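Furnishing Small Rooms, Evening Course
Handout 4: Colour, storage and the long wall

Hello again. These are my notes from Friday, tidied up a bit, with the bits I rushed at the end put back in. Bring your floor plans next time, even if they're on the back of an envelope (mine usually are).

Where we got to last time

We'd measured the room, marked the door swing and found the long wall. If you missed it, the long wall is the longest stretch without a door or a radiator in it. In the Moranent flats I use for most of my examples it's opposite the window, but yours could be anywhere. One of you has a room where it's under a sloping ceiling, and we'll come back to that because it's a proper headache.

Low or tall?

My own habit is to go low on the long wall. Tall cupboards hold more, no argument there, but they bring the wall forward and you feel it every time you walk in. A low run of drawers leaves the wall showing above it, and your eye carries on to the corner. I did my first flat in Sukville with wardrobes floor to ceiling and spent two winters feeling as if I lived in a lift.

If you really need the height, put it at one end and keep the rest down. Don't put it in the middle! You end up with two little bits of wall that are no good for anything.

For depth, remember that a drawer has to come out and you have to stand behind it. On the worksheet we allowed 89 cm of clear floor in front, and I'd stick to that. People squeeze it and then open everything sideways, like crabs.

Strong colour on a flat top

We had a good argument over this one. I like a strong colour on the top of a low cabinet, and half the room thought I'd lost my mind. My case is that you look down on it, so it behaves more like a rug than a wall. Against a dark or earthy wall, brown especially, a bright green top looks fresh and doesn't make the room any smaller. Pick the colour up once more, on the floor if you're feeling brave, and then stop.

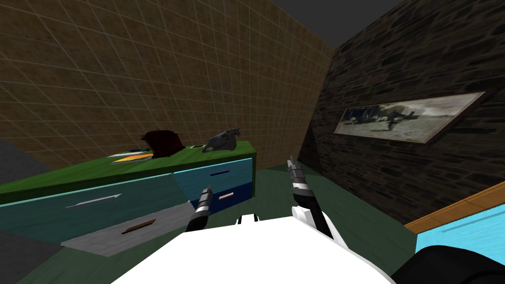
Trying it out before you buy

Paint a piece of card and leave it lying flat for a few days. Flat, please — propped up against the wall it catches the light quite differently and you'll choose the wrong shade. Look at it at breakfast and again with the lamps on.

For the cabinet itself, newspaper taped to the floor does the job. Walk round it with a full laundry basket. If you're catching your hip on the corner of a newspaper, the real thing is going to hurt.

A word on handles

The Katayama sheet I passed round shows three sorts: bar, knob and cut-out. Cut-outs are kindest in a narrow room as there's nothing to snag a pocket on. Bars are easiest on sore hands. Knobs I can take or leave, though they're cheap to swap when you get bored of them.

For next time

Read the Sturkero booklet up to page 9 (skip the part on glues, we'll do that together). Draw your long wall to scale, with one low version and one mixed version, and write down what would go in each drawer. If you can't fill a drawer on paper, leave it out of the drawing.

I'll open up at half past six, and the kettle will be on.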